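Clollow Creek Rural Water Supply Renewal
Progress report to the Dalach Foundation, second reporting period
Prepared by Teodor Wróbel, project manager

1. Status

Pipe laying on the Zurkside branch reached 3,816 metres at the end of January, against a planned 4,100 metres for the period. The shortfall is confined to the creek crossing, where rock was met at a shallower depth than the bore logs showed. The contractor has changed to a smaller drill head and expects to finish the crossing in March. Work north of the crossing is on program.

Of the 325 properties in the supply area, 300 now have a meter box installed. The remaining connections depend on easement agreements. Two landholders have asked for the line to be moved to the road side of their fences, and revised drawings have been sent to both.

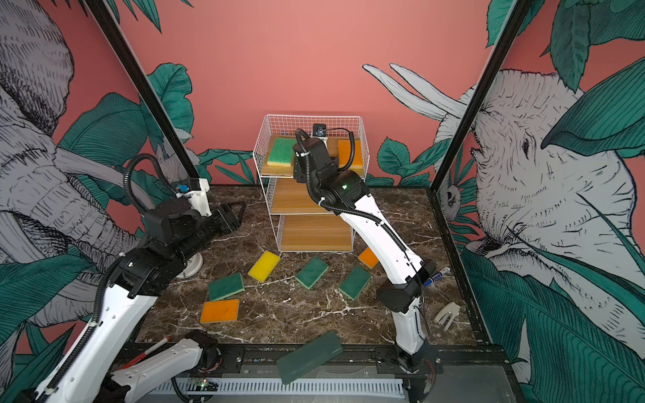 2. Water quality

Sampling was carried out each Sunday morning at the reservoir outlet and at the end of the Zurkside branch. All samples met the limits for E. coli and turbidity. Free chlorine at the branch end was low on two occasions, both during periods of very light draw. A flushing point has been added to the design at the last hydrant, and the dosing set point was raised slightly in the interim. The standby pump supplied by Blöndal was commissioned without defects. Its vibration readings are within the maker's tolerance.

3. Household conservation program

The advice leaflet has been reprinted with a section on kitchen and laundry use. It covers dripping taps, washing up in a part-filled sink, and how to read the new meters in litres. Copies were delivered with the quarterly notices. Return of the short survey has been slow, and the closing date has been moved back by a month. 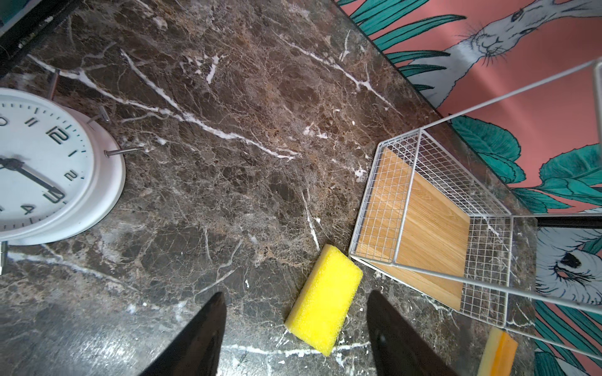

4. Budget

Spending to date is about 2 per cent under forecast, mainly through deferred reinstatement of the road shoulder. The saving is expected to be absorbed by extra drilling at the crossing. No change to the total grant is sought. The contingency line has not been drawn on.

5. Risks

The main risk is further delay at the crossing if the creek rises in autumn. Pipe for the northern section is already stored above flood level at the Clollow depot. The second risk is the easement agreements, which may need to go to mediation if they are not signed by the end of April.

6. Next period

Complete the creek crossing and pressure test the full branch.
Install the flushing point and repeat chlorine sampling at low draw.
Connect the outstanding properties as easements are signed.
Submit survey results with the next report.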